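Looking after wrestling boots and kneepads between shows

343 shares
6 comments

Boots take more punishment than any other bit of gear. If you train twice a week and work a show on Saturday, they need a proper clean on Sunday, before the sweat dries into the lining.

Take the laces out completely. Wash them in a sock at 30 degrees and hang them up. Wipe the boots with a damp cloth and a drop of washing-up liquid, then go over them again with plain water. Don't soak them. Stuff them with newspaper, change it after an hour and leave them away from the radiator. Patent finishes crack if they dry too fast.

For scuffs on white boots I use Proneo cream, two thin coats. One thick coat flakes off on the ropes. 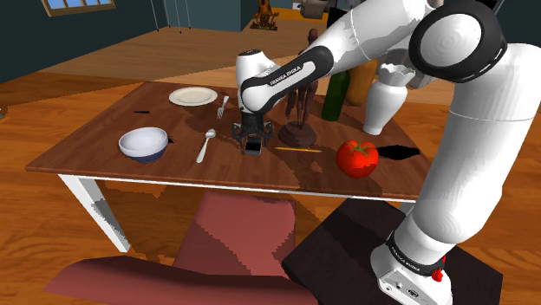 Kneepads can go in the machine inside out, no softener. Softener ruins the elastic and they'll be round your ankles by the second lock-up. If the foam has gone flat, replace it. A sheet from Pawlak does three pairs, cut with a bread knife.

Long laces fray at the ends first. Trim them, wrap with clear tape and roll tight. For knee-high boots buy the 100 inch ones and cut down.

Keep a spare pair of laces in your bag, plus tape and safety pins. Leave the bag unzipped overnight when you get home.

70 likes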